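How to Sort Out a Hall Closet in One Afternoon

I love this job. I know that sounds odd, but a hall closet is small enough to finish in a single go, and you get to enjoy it every time you reach for your keys! Ours at the Cenisby house had not been properly emptied in years, and when my neighbor Kerubo Obura came over to help, we were finished before dinner.

What you need

A couple of baskets or shallow trays, a damp cloth, a trash bag, a marker, some card for labels, and a clear table close by. Put some music on too. Measure your shelves before you buy any containers. My top shelf is 29 inches wide and only 23 inches of that is usable because of the door frame (I found this out after buying the wrong bins the first time).

Step 1. Take everything out

Yes, everything. The umbrella you never use, the single glove, the batteries rolling around at the back. Carry it all to the table in batches and don't stop to make decisions yet. If you start reading old receipts you'll still be standing there at bedtime. Wipe each shelf as it empties and leave the door open so the air can get in.

I like to set out the containers early, a wicker basket and a jar for the tiny stuff, so they're ready when the sorting starts.

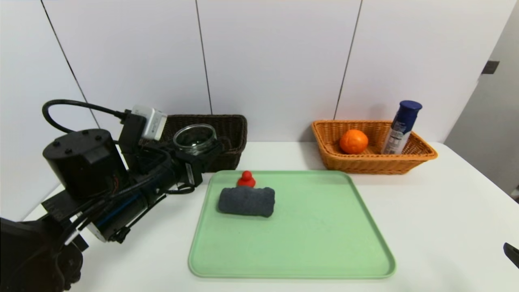

Step 2. Group by when you use it

Most people sort by type, and it works fine for a kitchen. In a hall closet I much prefer sorting by moment: leaving the house, coming back in wet, going to the beach, somebody's birthday. Sunscreen goes with the beach towels, tape goes with the gift bags, and the dog's leash goes right by the door where it belongs. It makes such a difference when you're in a hurry.

Kerubo does hers by person, with one basket for each member of the family. She has four of them at home and swears it stops the arguments. Try either one and switch if it bugs you.

Step 3. Fill trays first, baskets second

A tray is great for the undecided things because you can see all of it at a glance. Rolled towels, small toys, whatever has no obvious home yet. Give yourself until the end of the afternoon, then every item in the tray gets a basket or leaves the house.

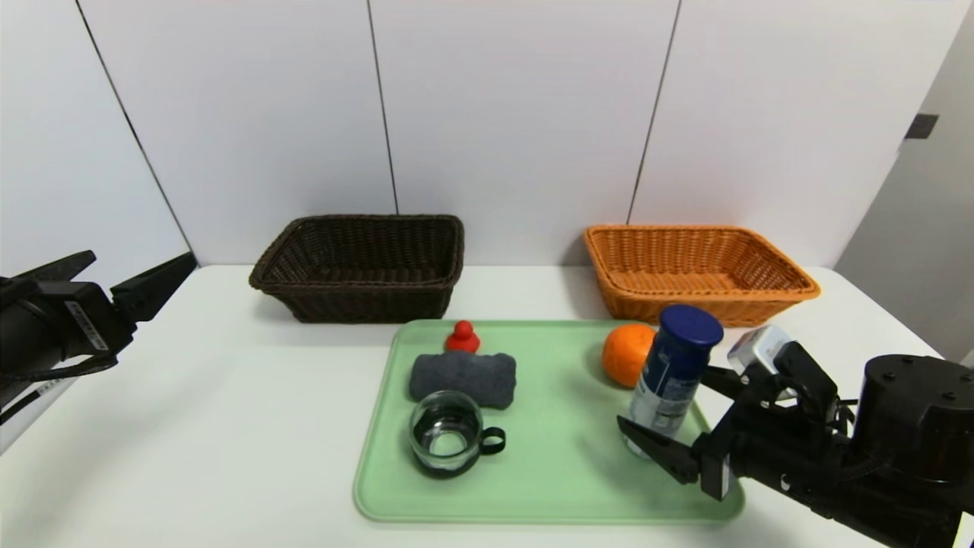 How full should a basket be?

About three quarters. You want to be able to slide a hand in and lift something out without the rest coming with it, and you'll need a little room for whatever turns up next month.

Step 4. Put it back by weight and reach

Heavy things go on the floor or the lowest shelf. Things you grab every day sit between your waist and your eyes. The very top is for the holiday box and the picnic blanket, and if you have kids, anything they shouldn't get into needs a high shelf with a latch or a locked cabinet somewhere else.

Bottles deserve their own spot. Check each cap is tight, stand them upright, and turn the labels to the front so you aren't picking up every one to find the right one. I keep mine in a washable bin, and I'm very glad I did after a leak last October!
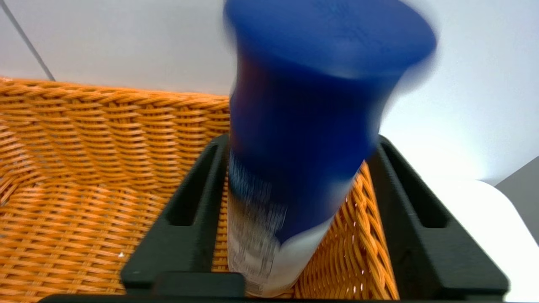
Can I combine two half-used bottles of the same cleaner?

It's better to keep them apart and finish the older one first. Formulas can change between batches, and you'd lose the directions that belong to whichever bottle you throw out.

Step 5. Label it, even if it feels silly

Plain card and a thick marker, tied on with string. Write words your family would use. One of ours says "rain stuff" and everyone understands it perfectly.

Keeping it going

I do a quick tidy when the seasons change, with the same table and the same tray. It takes me the length of one album, and I usually find at least one thing I thought I'd lost. Last time it was my good scissors, tucked inside a rain boot.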